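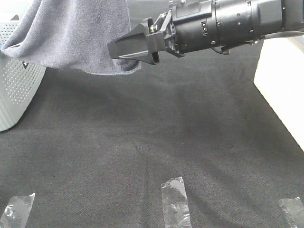
Chapter 7
Pile Fabrics: Structure, Water Uptake, and Wear

7.1 Scope of the Chapter

The fabrics treated in Chapters 4 through 6 can be modeled as flat sheets. Their thickness is small compared with the spacing of the yarns, and most of their behavior in use follows from the yarn count, the weave, and the fiber. A pile fabric adds a third dimension. It consists of a ground, which carries the load, and a set of loops or free fiber ends standing away from the ground on one side or both. The ground and the pile are made in the same operation in some fabrics and in separate operations in others, and the difference matters for nearly every property discussed below.

Three families are covered. Loop pile fabrics, of which terry is the main case, keep the pile yarn as a closed loop. Cut pile fabrics, such as velvet and velour, have the loops sheared so that each one becomes two tufts. Raised fabrics, including brushed fleece, have no separate pile yarn in the strict sense. Wire brushes pull fiber ends out of a knitted or woven base until the surface is covered. Raised fabrics are included here because they trap air and hold water in much the same way as true pile, and because they fail in a related manner.

Carpets are left to Chapter 11. Their ground is usually coated, and the coating dominates the mechanics.

7.2 How the Loop Is Formed

Woven terry uses two warps. The ground warp is held under high tension. The pile warp is held under low tension and is fed faster than the ground warp. In the common three-pick method, two picks of weft are inserted a short distance from the edge of the finished cloth and left there. The third pick is then inserted, and the reed pushes all three forward together. The picks slide along the tight ground warp but carry the slack pile warp with them, and the slack rises as a row of loops.

Loop height is set by the gap left before the third pick. A wider gap gives a taller loop. The ratio of the length of pile warp to the length of ground warp it covers is called the pile ratio, and it is the first number a mill will quote for a towel. A cloth in which 100 cm of ground takes up 400 cm of pile yarn has a pile ratio of 4. Pile ratio says nothing about how many loops there are in a given area. For that the warp and weft settings are also needed, and two towels with the same pile ratio can feel very different in the hand.

The loops are held only by friction between the pile yarn and the weft. There is no knot. Pull on one loop and the loops beside it in the same warp end become shorter, until the friction of the remaining crossings balances the pull. The length over which this happens is the slip length. In a tightly beaten cloth it may be a few loops. In a loosely beaten cloth a single snag can flatten a row that is easily seen from across a room.

Near the ends of a terry piece the pile is usually stopped, and a flat band is woven before the hem. The pile warp does not vanish in the band. It is brought up to ground tension and woven flat, which makes the band denser than the rest and gives it a different shrinkage. A towel that narrows at the band after laundering was woven with no allowance for this.

7.3 Raised Surfaces

Fleece starts as a knit, often with an extra yarn laid in on the back. The base passes over rollers covered in fine bent wires. Each wire catches a few fibers and draws them out without, if the setting is right, breaking the yarn they came from. Several light passes give a denser and more even cover than one heavy pass. A heavy pass also takes more strength out of the base.

After raising, the surface is sheared to an even height. Some fleeces are then tumbled with heat so that the fiber ends curl and lock into one another, a step that slows pilling but does not prevent it. Pills form when free ends tangle into a ball that is still anchored to the fabric. Strong fibers such as polyester hold their pills, and weaker fibers such as wool tend to shed them. A weak fiber may therefore look better after long use than a strong one, even though it has lost more mass.

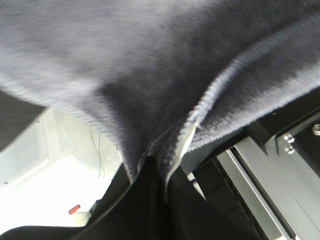

Otis Marchetti has argued that the usual order of instruction, loop pile first and raised surfaces second, gives students the wrong idea of which is simpler. In the Irnar lectures he put it this way: "A loop has a length you can measure with a pin and a ruler. A raised fiber end has a distribution of lengths, and the mean of that distribution tells you very little about how the surface will wear." His preference was to teach the two side by side and to ask, for each property, whether it depends on the average fiber or on the longest ones.

The point is well taken for wear, and Section 7.6 follows his plan. For water uptake the older order is kept, as the loop gives a cleaner geometry to start from.

7.4 Where the Water Goes

Water in a pile fabric sits in three places: inside the fibers, between the fibers of a yarn, and between the yarns. Cotton takes up water inside the fiber and swells as it does so. Polyester takes up almost none. The spaces between fibers fill by capillary action and are the main path by which water moves from a wet spot to a dry one. The spaces between yarns, including the open space inside each loop, are large. They fill last and drain first.

It follows that rate and capacity are separate properties and must be tested separately. A drop test measures rate. A known volume of water is placed on the surface, and the time until the shine of the drop disappears is recorded. A soak and drain test measures capacity. The specimen is weighed, soaked, hung for a fixed time, and weighed again. The hang time has to be reported. With no stated hang time, a capacity figure cannot be compared with any other.

New cotton terry often gives a poor drop test and a good capacity. The cause is finish. Softeners leave a film on the fiber that raises the contact angle, and capillary flow into the yarn slows or stops. The film is removed over the first several washes. Test methods differ on whether specimens should be washed before testing, and the reader of a test report should look for this before looking at the results.

Worked case. The Lalbridge series, used through the rest of this chapter, followed 1,301 hotel towels from a single weaving lot. Specimens were drawn from the lot at intervals and hung for 30 minutes after soaking. Capacity per unit of dry mass fell slowly over the life of the lot, while the rate improved sharply at first and then stayed level. Yuto Tsuji, who reduced the data, noted that the fall in capacity tracked the loss of loop height and not the loss of mass. The towels were matting down before they were wearing out.

7.5 Sampling and Laying Out

Pile fabrics are harder to measure than flat ones. The edge of the pile is not a surface in any exact sense, and a thickness gauge will give a lower reading as the pressure on its foot is raised. The foot area and pressure must be stated along with the reading.

Length and width are measured with the specimen at rest and free of tension. Lay the specimen on a flat surface, lift one end, and lower it again so that the ground relaxes. Do not smooth the cloth by dragging a hand along it. Dragging shifts the lay of the pile and can stretch a loose ground by a measurable amount. Wait 2 minutes before taking a reading. Width is taken at several stations, none of them within the flat band or the hem.

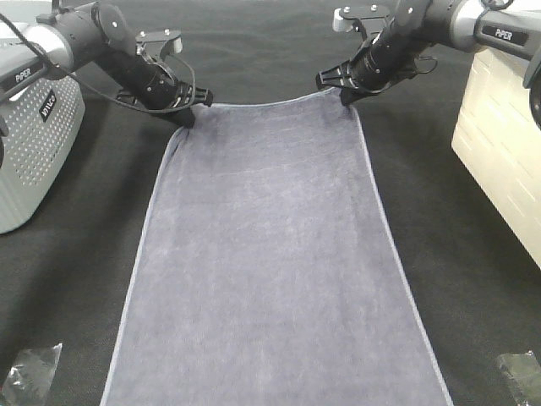
Figure 7.1. Terry towel laid out lengthwise, far end raised. The pale lines are the hemmed long edges.

The lay of the pile should be marked on each specimen before it is cut. In terry the loops lean slightly toward the end that was woven first. In fleece the lean follows the last shearing pass. Specimens cut with the lay and against it should be treated as separate sets, and their results should not be pooled unless a test shows that the difference is small.

Creases left by storage are allowed to relax in the conditioning room. They should not be pressed out. Pressing crushes the pile, and part of the lost height is never recovered. The Sirgate method allows light steaming from a distance for fleece only, with the steam directed at the back.

7.6 Modes of Wear

Wear in pile fabrics is divided by cause into matting, linting, and pulling. Matting is a change of shape with little loss of mass. The pile bends over, tangles, and stays down. Linting is a loss of fiber from the pile, mostly in the dryer, and it proceeds fastest in the first few cycles, when short fibers left over from spinning work free. Pulling is local and sudden, and applies mainly to loop pile.

Failure of the ground is a fourth mode but seldom the first to appear. When it does come it usually begins at a boundary, either along the hem stitching or at the line where the pile stops and the flat band begins. Stiffness changes abruptly at such lines, and repeated bending collects there. Section 7.7 derives the bending strain at a stiffness step and applies it to three hem constructions.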